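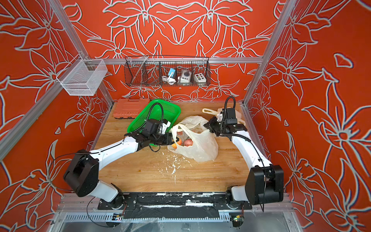 *Bag-and-fruit task, two arms, left gripper between the green basket and the bag.*

# Flunenis 2: bimanual motion planner

Flunenis plans both arms as one kinematic tree and checks the result against a static scene file plus a live point cloud. I ran it for a month in our two-arm cell, mostly on moving fruit between a plastic bag and a mesh basket.

**Setup.** The scene file is plain YAML. Walls, extrusion bars and the base rail took an afternoon to enter. Import from CAD exists but dropped the mounting rail twice without a warning.

**Planning.** With one arm holding the bag up and the other reaching in low, the planner solved 83 of 100 queries inside the default timeout. Raising the timeout to 30 seconds gained very little. Most failures were inverse kinematics seeds that put the left elbow across the midline.

**Perception.** Weak. Thin translucent plastic comes through as scattered points, and the octree either fills the bag solid or loses it. Farzana Sandhu wrote a filter that masks anything within 20 mm of the holding gripper. It should ship with the package.

**Cables.** Not modeled. We pad the wrist links by hand and accept the lost workspace.

**Tooling.** The replay viewer is the best part. Scrubbing a failed plan shows the colliding link pair and the seed used. Logs are readable and diff cleanly.

Recommended for rigid objects. For bags, budget time for your own masking.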